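Kitchen tips: renting the Caseck two-arm helper

Caseck rents its table robot from the shop in Nundville for 231 a month. I tried it for 12 days and I wrote down what helped me.

Wipe the table before you start it. Keep the cables away from the stove.
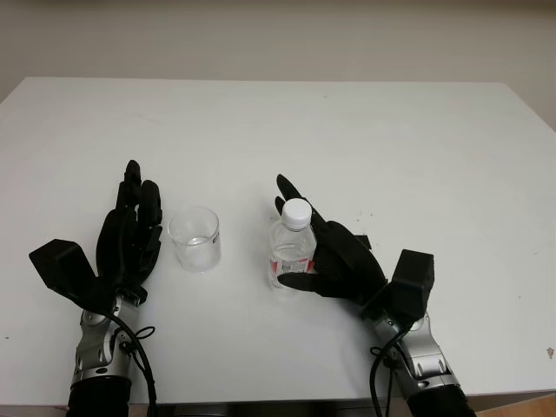 Pouring is the task I would practice first. Use a short, wide cup and put in only a little water, as in the clear one near the left hand. Leave some space between the cup and the bottle.

Zohreh Ebrahimi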